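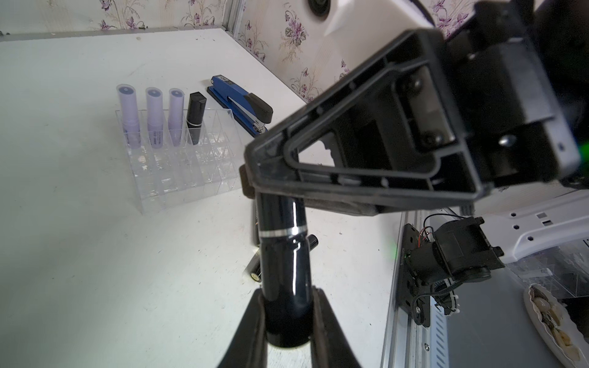
What do you do with a lipstick organizer if you only own one lipstick? You put pens in it, and glue sticks, and whatever else has been rolling around in the desk drawer.

I have been sorting the desk things since a little after nine. It is February and there is sleet, so I was not going anywhere. The drawer has needed doing since before Christmas. Last week it stopped closing all the way, and when I pulled it right out I found a ruler wedged across the back and a packet of labels folded in half behind it.

The organizer is the clear one I bought two summers ago for the bathroom shelf. It was never any good in there. Everything I own for my face is in jars too wide for the squares, and the squares collected dust and hair. I washed it last night in the sink with dish soap and an old toothbrush for the corners, and left it upside down on a towel. It came up better than I expected. One corner has a scratch that won't come out.

I decided on a back row of things I don't use every day and a front row of things I do. Then I changed my mind, then changed it back. The trouble with the tall things in front is that you can't see past them, and the trouble with the tall things in back is that you have to reach over. I think back is still right. Leonora has hers the other way around at the shop, but she is left-handed and has the whole counter.

Markers are the worst of it. I had a jam jar of them on the windowsill and another lot in the drawer, and more in the kitchen with the freezer bags. I sat down with a pad of scrap paper and tried every one. If it gave a clean line it stayed. If it gave a faint line it got a second chance after five minutes cap down. If it squeaked it went in the trash. That took most of the morning. I lost a good few from the jar, which I blame on the sun. The ones from the kitchen were nearly all fine, so I will keep a couple there and stop moving them.

There was a cap with no marker to go with it and later on a marker with no cap, and they did not fit each other. I tried it three ways. I kept the cap anyway for a day or two in case something turns up.

Shota Hayashi phoned at eleven about the fence. His fellow wants 1524 for the whole run, with us splitting it, or 1789 if we want the taller boards. I said the shorter ones will do. He thinks the deer will come over. I said the deer come over now. He is going to ask again whether the fellow will take the old posts away in the price. I wrote 1524 on the scrap pad in the middle of all the marker lines and then nearly threw the sheet out, so it is copied here.

After lunch (soup, the end of the rye bread) I wiped the desk down. There are marks on the white top that are in it for good. I tried baking soda, then the Virov spray from under the sink, which smells of oranges and did nothing that I could see except to the smell. Some of it dates back to when I cut the shelf paper without a mat, so I can't complain.

The stapler I did not throw away, though I thought about it. It jams on anything over ten sheets and I have to dig the staple out with a butter knife. But it was on my desk at Lemma for all those years and I have staples enough for it, a whole box from the closing-down sale. I counted out what the drawer had in loose strips and stopped bothering after the second handful. They are in an envelope now. A stapler won't stand in a square, so it will live behind the organizer, where I can get at it without moving anything.

I ordered a drawer tray from Plarkby on the phone, the bamboo one. I measured the drawer twice first. It should be here in a week. Until then the paper clips are in a teacup. There was a box of 500 that had burst at the back of the drawer, and I was picking them off the carpet on my knees with a fridge magnet. Good trick, the magnet. I got it from my mother, who did it with pins.

The wallpaper behind the desk is lifting a little at one seam, low down by the outlet. I only noticed with the desk pulled out. I pressed it flat and it came away again. There is most of a tub of Mustix paste in the garage if it hasn't frozen. I don't want to touch it before I know, as there is no more of that paper to be had and I am not doing the whole room over one seam. Leonora said years ago that I would get tired of flowers. I haven't.

Things found that were not desk things: a key, small, probably for the old suitcase. A button off the gray coat. The warranty for the toaster we no longer have. A Christmas card from the people at number 552, unopened, with a very nice letter in it about their trip. I will have to say something to them, and I don't know yet what. The postmark is from December, so at least it's only this past one.

Coat button sewn back on at four. The thread is black and the coat is gray but it doesn't show under the flap.

Still to do: the jar from the windowsill wants washing, and the label packet needs flattening under the dictionary. Scissors are missing. I had two pairs when I started this morning and now I have the kitchen pair only. I have looked under the desk and in the trash bag, down to the bottom, and in the pocket of my apron.

Leonora rang just before supper to ask if I would come in to help with the stock next week. I said yes to the morning. She wants her casserole dish back too, so that is on the chair by the door with my gloves in it.

Supper was eggs. Drawer closes.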